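Arnstead library reopens, and I got there early

5/10/21

I've been walking past the papered-over windows on Traststead Road since November, so you can bet I was near the front of the line this morning when the Arnstead branch library finally let us back in. It smells like fresh paint and old books — a pretty great combination, if you ask me!

The first thing you'll notice is the light. The old drop ceiling is gone, and the reading room feels twice as tall. All 4,000 children's books are back on the shelves, and the Khosravi reading corner has new carpet and some very squashy chairs (I tested one for longer than I needed to).
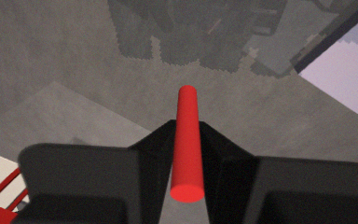 Do you need a new library card to borrow books?

Your old card still works, as long as it hasn't expired, and you can renew it at the front desk with any proof of address.

Late fees from the closure have been wiped, too. I had a mystery novel out the whole time and was dreading the bill, so that was a nice surprise. The desk staff told me 231 people had put in requests for books before the doors even opened, so expect a wait if you're after something popular.

The 2 study rooms upstairs can be booked by phone for now. The Rinska Bakery cart will be parked out front every morning until May 28, and the poppy seed rolls were going fast when I left. The library is open from nine to six on weekdays, with shorter hours on Saturday, and the book drop on the parking lot side is open again.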